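Home | News | Business | Regulation | Archive | Contact

Print this page | E-mail this article

Skalby adopts single shrinkage limit for cotton garments

February 2026

Textile testing body Skalby has published a revised method for measuring dimensional change in woven cotton garments after home laundering. The revision replaces separate limits for lengthwise and crosswise shrinkage with a single limit of 4 percent in either direction. It applies to finished garments sold as preshrunk, including pants, shorts, overshirts and unlined jackets.

Under the previous method, a garment could pass with a higher loss in length than in width. Retailers had complained that the difference was hard to explain on a care label and that it produced disputes over inseam length, where a small percentage is easily noticed by the wearer. Laboratories had also reported uneven results for garments with elastic waistbands, which relax in the wash at a different rate from the cloth below them.

The new text excludes the waistband from the lengthwise measurement if it contains elastic or a drawstring. Length is taken from the lower edge of the waistband to the hem, along the outer seam and again along the inner seam. The garment must be laid flat on a smooth surface and eased by hand until folds no longer cross the measuring line. It must not be pulled or pressed with an iron.

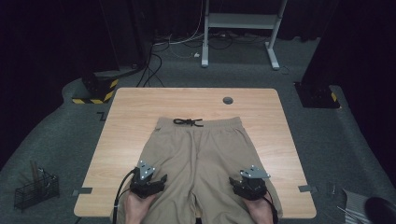 Wash and dry conditions

The number of wash cycles before the final measurement stays at five. Water temperature and detergent dose are unchanged. The drying step has been rewritten. Garments are now tumble dried to a stated residual moisture level and then left flat in conditioned air overnight. Line drying is kept as an option for garments whose label forbids tumble drying, and the test report must say which route was used.

Skalby based the change on a comparison exercise run by Edeo, a contract laboratory that handles most of its reference work. Edeo tested 1,575 garments in four fabric weights. Results from different test rooms agreed more closely under the new drying step than under the old one, with the largest improvement in twill. Lightweight plain weaves showed little change.

Seam puckering remains outside the scope of the method. The text does require the operator to record it when it affects a measuring line, using a short code printed on the report form. Several mills had asked for a graded scale with reference photographs. Skalby said a scale would be considered at the next review but gave no timetable.
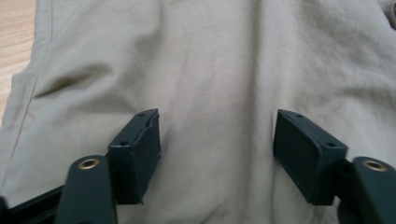 Fabric mills are expected to meet the new limit mainly by adjusting compressive shrinking at the finishing stage. Sarpong, which supplies finished cotton to garment makers in the low and middle price ranges, said its heavier cloths already comply. Two of its lighter lines will need a slower pass through the finishing range, and the company expects a small loss of output while settings are changed. It does not plan to raise prices this season.

Garment maker Clindotitz took a more cautious position. The company said that garment-dyed styles, which are sewn first and colored afterward, are harder to control because the dye bath itself causes shrinkage. It asked for a separate category for these goods. The request was declined on the grounds that the method measures change from the point of sale and that earlier processing is the maker's concern.

Small producers will be allowed a simplified procedure. Production runs of fewer than 500 pieces may be certified on a reduced sample, provided the cloth comes from a mill that already holds a valid certificate. The fee for a reduced-sample report has been set at $75, payable to the laboratory. Larger runs follow the full sampling table.

Existing certificates remain valid until they expire. Reports issued under the old method will be accepted for new applications until the end of December, after which only the revised method may be used. The report form and the sampling table are available from Skalby on request.

Print this page | E-mail this article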